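Desk Corner Gallery: White Table, Wire Cube, Yellow Basket

The Stonum Street studio has one long wall that was bare until December. It now has a white standing desk, a black wire cube for storage and a yellow basket of fake fruit. Several readers wrote in after the paint post, and below is a line or two on each thing in the corner.

The room is 123 inches along the desk wall. The floor is wood and the walls are a plain off-white that reads gray on a cloudy day. I kept everything on the desk to a few pieces, all light enough to move with one hand. The fruit gets used for still life practice and for sorting games when the kids' class comes in on Tuesday.

1. The desk

The desk came from Asari, secondhand. The top is a plain white rectangle and each leg is a single white column on a long foot. I wanted a table with no drawers and no crossbar at shin height, and this one has neither. It took two people to get it up the stairs and a whole evening to put together, mostly spent looking for the right hex key.

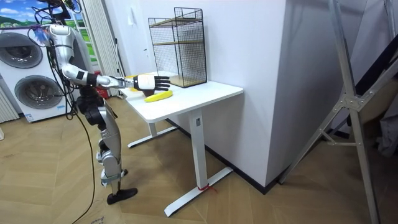
The desk from the side, banana out on the top and the wire cube at the back against the wall.

The red string on the foot of the desk is tied close to the leg. The small white label near the top of the leg is still on. I have peeled labels off painted metal before and ended up with a sticky patch that collects dust for a year, so this one stays.

If you are buying the same kind of desk, measure the feet as well as the top. They are long, and they decide where a chair can go. Mine sits a little way off the baseboard so the broom fits behind it.

2. The wire cube

The cube is black wire mesh with light wood at the base. It was sold by Givine as part of a stacking set, item 501. The set is meant to be built into a tower, but I only put one together and left the rest in the box. One is enough for this desk. The mesh lets you see the wall through it, so the corner does not feel crowded, and the open front means nothing has to be lifted out over a rim.

The basket lives on the desk in front of it. It is yellow plastic with lattice sides and a handle on each of two opposite sides. I paid 172 rupees for it at the Bhutto housewares stall on a trip and carried it home in a suitcase full of socks.

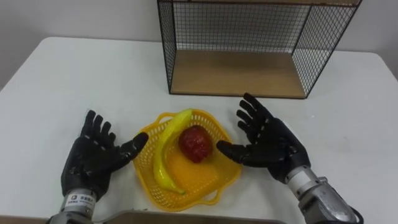
3. The fruit

There are two pieces in the basket for this page, a banana and an apple. The rest of the fruit is in a shoebox on the hall shelf. I rotate it when I get tired of drawing the same shapes. Artificial fruit holds its color through a long week of drawing, and real bananas do not.

The banana is the easier of the two to draw. It has faint ridges down its length and a dark tip at one end, and once you have the curve the rest follows. The apple is bumpy and speckled, close to a strawberry up close, and it takes a lot of small marks to get right. I usually start beginners on the banana and let them ask for the apple.

The yellow of the banana and the yellow of the basket are close enough that people lose the edge between them. That was not planned, but it makes a good exercise - you have to look for the shadow and forget about the outline.
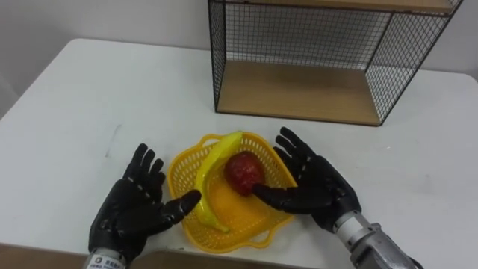
Posted by the Stonum Street studio

With the banana laid diagonally and its stem end up on the rim, you get a line that crosses the lattice, with the red of the apple beside it. This is the arrangement I like best so far.

A few notes for anyone copying the corner. The wall paint is shade 703 in matte, two coats. The white desktop shows pencil dust right away, so I keep a damp cloth nearby. Plastic baskets with lattice sides should be rinsed under a tap and left upside down to drain, as a cloth never gets into the small openings.

Still to do: a lamp, and a shelf above the desk if I can find a stud in that wall.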